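Re: heating blocks on a stirrer, and what to put underneath

Posted to the Tetenari list (small-scale glassware and benchtop work)
August digest

On an evening in August, a list member wrote:

> I have finally talked myself into a proper magnetic stirrer hotplate
> for the spare room and I want to set it up right the first time.
> Until now I have been using a pan of sand on a kitchen hot plate and
> stirring by hand with a rod, so be kind.
>
> Questions, in no particular order:
>
> 1. Is the metal block worth it, or do I stay with an oil bath?
> 2. What do people put on the table under it all?
> 3. Where does the temperature probe live when it isn't in anything?
> 4. How do you lay out the rest of the bench so you aren't reaching
> over the hot part?
>
> I mostly want to do small recrystallizations and keep some dye baths
> at a steady temperature. Round-bottom flasks, nothing big. The table
> is old and I like it, and I'd like to keep liking it.

Oh, welcome to the club! I did the pan-of-sand thing for years and still have the pan (it's under a fern now). I'm going to answer in your order, more or less, and I'll wander, because this is my favorite subject and the rest of the house has stopped listening.

A bit about my setup first so you know where I'm coming from. I have a 700 watt plate on my own bench, plus access to a blue one on the shared bench at Fonach that I like so much I've rearranged my evenings around it. It has the two round knobs and red digits you can read from the doorway, and that matters more than you'd think when you're across the room rinsing something. Most of what I say below is about the shared one.

WHAT GOES UNDER IT

Cloth! I know the old hands will tell you bare bench or a ceramic tile, and for anything that spits or catches fire easily they're right, please listen to them. For gentle work in a block I love a dark cloth. White crystals show up against it, clear glass shows up against it, and when a stir bar goes rolling off you can hear it not rolling very far. I've lost far more stir bars off bare tabletops than I'd like to put in a public archive.

Two things about choosing one. Get a weave that's tight enough that a spatula tip doesn't snag, and go for a matte finish. I tried a shiny satin remnant once and the glare from the lamp drove me up the wall in five minutes. A dark gray with a fine diagonal weave is lovely to work on.

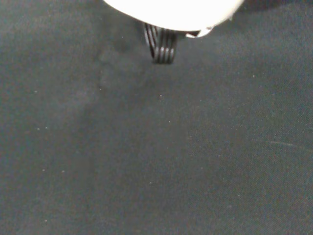 THE BLOCK VERSUS THE OIL BATH

Block. Block, block, block. I'll try to be fair to oil: it hugs the flask better, it's forgiving about flask shape, and if you already own a dish you've spent nothing. But you will at some point lift a flask out, carry it three steps and leave a trail of drips that you find with your sock. The metal block just sits on the plate and holds the flask by its belly and you can lift the flask straight up, wipe nothing, and go on with your life.

Things to check before you buy one:

The well should match your flask. A small flask in a big well warms slowly and wobbles. If you want to use two sizes, get a block with inserts.

It should sit flat. Turn it over and look along the bottom with a light behind it. My first one, a secondhand bargain, had a burr on the underside that held it up on one side like a table with a matchbook under its leg. I rubbed it down on some fine paper and it's been perfect ever since.

It should have a handle of some kind, or a place for one. Polished metal looks exactly the same at room temperature and at baking temperature. Treat it as hot every single time, even if you're the one who switched it on, even if you're sure.

I keep my block on the plate permanently, and I turn the whole plate at an angle on the table so the front panel points at my usual standing spot. Everybody sets theirs square to the table edge for the first month and then one day they shove it around a bit and wonder why they waited. With the plate angled, the probe can come off to one side, the cable goes out behind it, and my hand comes in for the knobs without going anywhere near the flask neck. 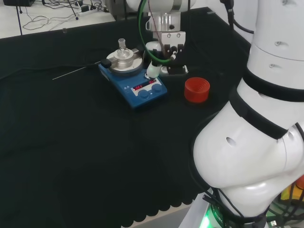
The neck is the other thing to think about when you pick the spot. Straight up is easiest to get a funnel into, and it means whatever holder or condenser you add later only has to deal with one direction. Leave yourself headroom! I put my first plate under a shelf because the outlet was there, and then couldn't get a condenser on without taking the shelf down. (The shelf is down. The brackets are still up. It's been two winters.)

On the temperature setting: bring it up in stages. The block stores a lot more heat than you expect, so if you dial straight to your target the inside of the flask will sail past it. I go to well under, wait, have some tea, then nudge. For your dye baths this will be a joy, since once the block is settled it stays settled and you can forget it's there. Don't leave it on and go out, obviously.

On stir speed, the plates all brag about it. Mine tops out at 2000 on the dial and I have never once needed that. Anything over 900 in a small flask and the bar loses its grip and starts chattering against the glass. Start low, creep up till you get a nice dimple in the surface, stop there.

WHERE THE PROBE LIVES

Good question and I've changed my mind about it. I used to hang it from a hook on the stand, coiled up, very tidy, and every time I reached for it the coil dropped into something. These days I lay it down flat on the cloth, off to the side of the plate, with the thin end pointing away from where I work and the cable going the other way. It's easy to see, it can't fall anywhere, and a clean dark cloth tells you straight away if there's something dried on the tip.

Do not let the bare end rest against the block while you're heating if the plate is controlling off the probe. And don't leave it lying out on the cloth with the heater set to follow it, because it will happily report room temperature all evening while the plate pours on the heat. Check what your model does when the probe is unplugged, too. Some fall back on an internal sensor, some stop and complain. I prefer the complainers.

The cable gets its own little rule in my house: one loose loop, lying on the cloth, with enough slack to turn the plate. A tight cable pulls the plate a hair each time somebody brushes it, and you only notice when the stirring goes off center.

LAYING OUT THE REST

So here's my whole theory of benches. Hot thing in the middle-left, small open thing to the right of it, everything else off the cloth. If I'm right-handed and the flask is in front of me, whatever I pick up next ought to be within a forearm's length, on the side my hand already is, and it ought to be a color I can find without looking properly. Red is great for this. On the black cloth a red pot or cap jumps right out at you, and you can drop a spatula or a pipette tip into it while your eyes stay on the flask.

Spare clamps, tape, the box of odds and ends, the notebook: all of that goes past the edge of the cloth on the bare table. The edge becomes a border. If it's on the cloth, I'm using it. I can't tell you how much calmer that made me. 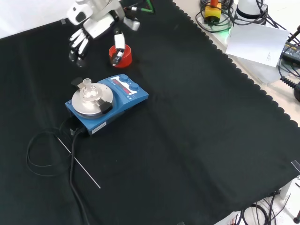 A SHORT LIST OF THINGS I'D BUY

1. The plate, with a probe. If you can only afford one or the other this month, wait until you can have both.
2. One block in the flask size you use most.
3. Five stir bars, because you'll be down to two by spring. Tuvelberg sells them in mixed bags and the little egg-shaped ones suit round-bottom flasks beautifully.
4. A magnet on a stick for getting the bars back out.
5. Cloth. Tablecloth, remnant, whatever's in the closet.

About that last one, since you said you care about the table. Mine at home is a plain remnant. The one on the shared bench is black with a scalloped hem, and I'm terribly fond of it. It looks like it ought to have a cake on it! It's a proper full-size piece, so it goes well past the plate in every direction, and I would say size matters more than anything else. A small mat slides. A big cloth with a bit of tape along the back edge stays put. Soft folds are fine, but smooth it flat where the plate's feet go or the plate will rock, and a rocking plate with a glass flask standing up out of it is no fun at all.
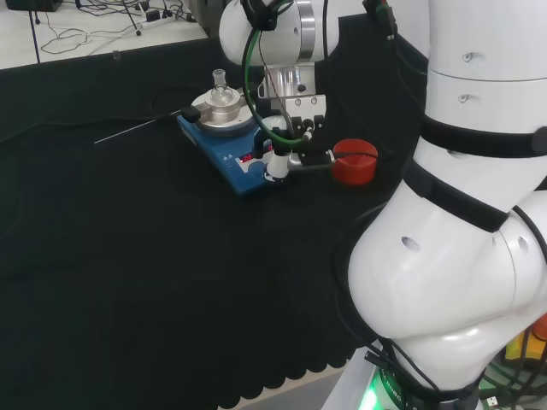
Blue stirrer hotplate with the block and flask on, probe laid out to the left.

One safety thing I should have put at the top. Cloth is for low and moderate heat with the plate standing on its own feet. If you're going hot, or working with solvents that catch, pull the cloth and use a tile and do it somewhere with real ventilation. Somebody on here will have a better list of which solvents than I do, so please jump in.

Washing: cold, alone, and shake it outdoors first. Stir bars hide in hems.

There was also a thread on Nicholas blocks a while back, the ones with the cutaway side so you can see the bottom of the flask. Has anyone gone on using one? I'm tempted for recrystallizations, where I'd really like to watch the last bits dissolve, but I worry that side runs cooler. If yours is sitting in a drawer I'd gladly pay postage both ways to try it for a month.

And to the original poster, do write back when it's all set up and tell us what the first dye bath was! I'm hoping for indigo but I'll be happy with anything.

--
Tetenari list. Reply goes to everyone. To leave, send a blank message with "leave" in the subject.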